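Parallel gripper or angular linkage gripper for bundled stems?

branelau_lab
Posted February 11, 2022

We are comparing end effectors for picking up soft, uneven bundles. The test object is a bunch of artificial tulips in a ribbed vase. The current unit is a two-finger electric gripper with linkage fingers. Approach is from the right side of the bunch, with the fingers angled. The arm repeats well, but results vary with where the fingers meet the stems. Closing force is set at 20 percent. Before I order the Arnau soft-finger kit, is there anything to gain from tuning what we have?

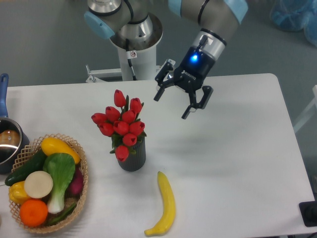
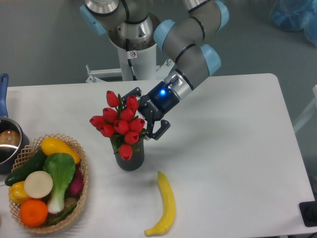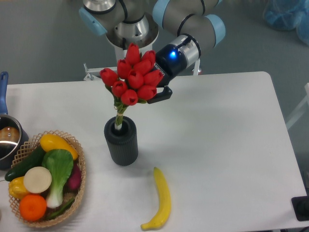
Position and force are logged at each close. Budget for a change is some 4000 dollars, including the adapter plate. The controller is a Ridcombe and takes either digital I/O or Modbus.

ridge_tooling

Tune first. With linkage fingers the tips move in an arc as they close, so the contact height changes with opening width. If you teach the approach at full open, the tips will not be at that height when they touch. Teach it at the width where you expect contact and work backward.

Then drop the closing speed and leave the force alone. Run 20 closes at one speed, change it, run 20 more. If you get 19 good ones at the slow setting, you don't need soft fingers.

Also check the TCP. Ours was off by 3 mm after a pad change.

pvc_and_solder

get the soft fingers, we did and never went back

mk_integration

Soft fingers are fine on the blooms but bend sideways under a long stem load. Mac Carthaigh sells longer pads with a V groove that centers a bundle. Check the bolt pattern before you order; ours needed a spacer.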